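Subject: Re: [funodow-data] Handle approaches, and how many per layout
From: Sunee Sukprasert
To: funodow-data

Notes on the July batch, then answers to Idris below. All of it is rendered, two-arm, kitchen layout, with the toaster and the box unit with the small pale handle. The stills are at reduced size.
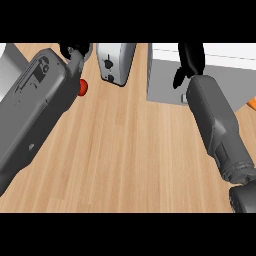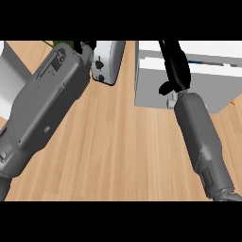 Current state: 300 episodes accepted on the handle task. The rest went back to the queue, mostly for pauses at the start that the trimming script should have removed and did not. Alfie has a patch for it on the Skiruvham branch. Please do not trim by hand in the meantime, as the action and image streams end up with different lengths and the loader does not complain.

Idris Phillips wrote:

> I trained on the first drop and the policy hovers. It gets the right
> gripper to the neighborhood of the handle, then drifts sideways and
> never commits. Loss looks fine. Two questions. Are the operators
> all approaching the same way? And is 30 per layout a hard limit, or
> can we ask for more on the layouts that fail?
>
> Also, the black bands. Are those in the stored images, or does the
> viewer add them?

On the first question: no. Ans and I went through a sample and found two habits. Some operators come down from above and to the left of the handle and close in one motion. Others stop short, correct, and then move in. Both are valid demonstrations, but the second kind leaves many near-identical observations with small, inconsistent actions attached, and I suspect your hovering comes from there. I have added an approach field to the episode metadata, set by hand, values "direct" and "corrected". Try training on direct only before you change the model.

I would keep the corrected episodes on disk. They are the only recovery data we have, and Jordan wants them for the comparison with the Trinance baseline.

On the second: 30 is the default in the collection sheet and can be overridden. Extra episodes for a weak layout do shift the mix, so set the sampling weight per layout in the config and leave the raw counts alone. Otherwise the next person to compare runs will be comparing two different distributions.

The bands are in the stored images. They come from padding a wide render to the input shape. Crop before you apply random shift augmentation — the old order moved the band edges around and wasted capacity on them. If you use the Hollis loader, this is handled from version 3 on. Earlier versions pad twice.

One open item. The left arm has no job in the handle task, and its recorded actions are mostly controller noise around a held pose. I am in favor of masking it in the loss for this task only. Ans would prefer to replace the values with the commanded pose, so that the same checkpoint can be tuned on two-handed tasks later. I have no numbers either way. If anyone has a spare machine, almost any of the small configs would be enough to test it.

The episode list with the new field is in the usual directory. The checksum file is not regenerated yet, so ignore the mismatch warning until Alfie posts.

Sunee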